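让机器人学会收拾游戏室,先得有人陪它玩一下午

9月20日 星期四

维里亚(Viria)公司的员工游戏室最近不太好约。想打乒乓球的人会在门口看到一张打印纸,上面写着“采集进行中,请勿发球”。落款是数据组,字号比公司的消防须知还大。

数据组要办的事情,说起来并不宏大。他们想让一套学习系统掌握“收拾游戏室”这门手艺:把球拍归位,把冰球捡回来,把桌面上不该有的东西拿走。人类员工入职培训时也学过这一条,掌握情况参差不齐,公司对机器人的期望因此略高一些。

办法是眼下常见的那一种。操作员远程带着机械臂把动作做一遍,系统把画面和关节数据一起记下来,算作一条示范。示范攒得够多,模型再去琢磨其中的规律。项目内部代号“福洛”(Follo),据说取自英文“跟随”,少了两个字母,起名会议开了两个小时,少掉的字母没有人提出异议。

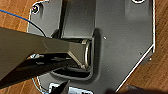
负责采集的是乔娜琳·帕迪利亚(Jonalyn Padilla)。她原先做客服培训,七月调到数据组,理由是她有耐心。她说自己后来才明白,这句表扬应该理解为岗位说明。

“一条好示范看上去很无聊,”帕迪利亚说,“伸手,夹住,抬起来,放下。中间只要你犹豫一下,系统就会把犹豫也学过去。我们有过一个早期版本,每次拿球拍之前都要停一停,像在考虑要不要辞职。”

那次停顿后来查到了源头。操作员埃夫伦·纳瓦罗(Efren Navarro)习惯在动手前看一眼手机。机器人没有手机,但是学会了看手机之前的那个停顿。纳瓦罗现在把手机留在走廊尽头的柜子里,他表示这对他的家庭生活也有帮助。

按照目前的计划,第一批要交71条合格示范。合格的意思是:动作完整,各路画面同步,任务描述与实际做的事情一致。最后这一项淘汰得最多。有一条写着“将红色击球器移至左侧”,录下来的却是操作员把它推到了右侧,然后很满意地按下了保存。

“从操作员的角度看,那确实是左边,”纳瓦罗为自己辩护。

审核员安基特·亚达夫(Ankit Yadav)没有接受这个角度。他在审核表上有一栏专门填写淘汰原因,常用的几项已经做成了下拉菜单,其中包括“左右不分”。菜单里还有一项叫“有人来打球”,是八月之后加上去的。

腕部相机的画面也由他过目。这类相机离动作近,看得细,代价是眼界不宽,很多时候拍到的主要是机器自己。亚达夫一天要看几个小时这种素材,据他说,他现在闭上眼睛能看见螺丝。组里为此讨论过给审核员安排休息,方案是每隔40分钟离开屏幕一次,去游戏室走走。游戏室当时正在采集。
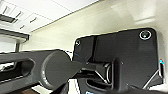

下午的排班怎么定

采集与打球的矛盾,上周由行政主管查里托·哈维尔(Charito Javier)出面调停。她手里有两份申请,一份要求全天封闭房间,一份要求数据组“把那个东西”搬到会议室去。两份申请都用了“严重影响团队士气”这句话。

哈维尔的裁决是:上午归人,下午归机器人,午休时间双方各凭本事。她还要求每次采集结束后将球拍放回原位。数据组对此提出了书面疑问,因为球拍如果总在原位,机器人就没有东西可收拾。经过协商,双方同意由数据组在采集前自行把房间弄乱,结束后再自行恢复。

于是数据组多了一项工作,叫“布置混乱”。这件事比听上去难。人存心弄乱一张桌子,往往乱得很有章法,物件之间留着差不多的距离,朝向也彼此呼应。帕迪利亚试过几种办法,最后改用抽签:每条示范开始前抽一张卡片,卡片上写着什么东西放到哪里。真正的混乱她也收集过,来源是上午打完球的同事,质量很高,可惜没法预订。

设备方面,机械臂的安装由外部供应商萨蒙特(Samonte)承担。供应商的现场工程师翁迪穆·沃尔库(Wondimu Worku)每周来2次,检查线缆、校准夹爪,并在交接单上写下同一句话:“请勿用夹爪开关门。”据帕迪利亚说,组里从来没有人用夹爪开关门。沃尔库说他在别处见过,他不想再见一次。

他对示范数据另有一套看法。操作员喜欢留下漂亮的片段,失败的顺手就删掉,他认为这样会把系统惯坏。“夹偏了再夹一次,这种最值钱,”他说,“世界上没有谁第一次就夹得住冰球。”组里采纳了意见,现在允许每批保留25条带有失误和补救的示范。纳瓦罗对这一配额很有信心,并提前完成了。
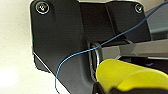
机器人什么时候可以自己收拾房间?
项目组目前没有给出日期。第一批示范交付后要先训练一轮,再回到游戏室里试,试出来的问题决定第二批录什么。帕迪利亚的说法是,在那之前,谁弄乱的谁收拾。

那么打球的人会不会被录进去?
采集时段房间不对外开放,误入的片段由亚达夫剔除,不进入训练集。他提醒说,剔除之前他还是得看一遍,所以请大家误入的时候表现得自然一些,不要挥手,更不要对着相机演示发球。

工作量方面,同一个动作要换着位置反复做。冰球放在桌子中间算一种情况,放在边上算另一种,压在击球器底下又是一种。光线也要换,开灯关灯各录几条。纳瓦罗负责按开关,他认为这部分本来应该最早实现自动化。

乒乓球暂时不在任务清单上。沃尔库和帕迪利亚都试着带机械臂夹过,球倒是不重,就是爱走。亚达夫为此在下拉菜单里新增了一项“球已离开”,目前使用频率排在“左右不分”之后。

负责模型训练的弗洛代蒂(Flodetti)小组在另一层楼办公。他们收到的只是文件,对这些事情所知有限。上周他们来信询问,为什么任务描述里反复出现“混乱卡片”四个字,是否属于标注错误。帕迪利亚回信作了解释,对方又问能不能借一副卡片。

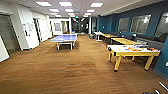
游戏室内景:蓝色乒乓球桌与黄色边框的空气曲棍球桌。

第一批示范的采集仍在继续,下午场次请留意门口的打印纸。上午想约球桌的同事,请照旧在行政部的登记表上签名,并写清楚结束时间。哈维尔补充说,“打完为止”不算时间。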